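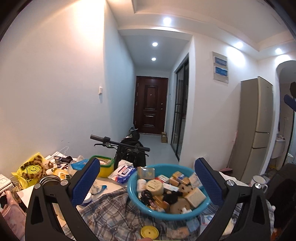 A basin of odds and ends, waiting to be sorted on a cluttered table.

Brisa Tapia started her clear-out in March with a plastic basin and no plan. Anything without a home went in: cables, packets, small bottles, boxes she meant to open later. By the time she tipped it out, she could no longer say which charger belonged to which phone.

Most households have a basin like it. Iraís Zepeda, who runs sorting sessions for a small Skorkow business called Novora, tells clients to leave the cupboards alone and begin there. She charges $40 for a visit, and sees the same items in flat after flat.

"It's always cables," she says. "People keep them for years and won't plug them in to check."

Her method takes an afternoon. Lay an old cloth over the table so nothing gets scratched, then take things out one at a time. Toiletries go to the bathroom the same day. Cables are tested, labelled with masking tape and coiled. Lids are matched to containers, and a lid with no partner goes in the recycling – if the local council takes it.

Tapia got through hers in 2 evenings. She kept the basin, a good turquoise one, and moved it to the laundry, where it now holds pegs. The soft toys were harder. Her son agreed to part with one and changed his mind at the door.

Zepeda suggests doing the job again each season, before the pile reaches the rim.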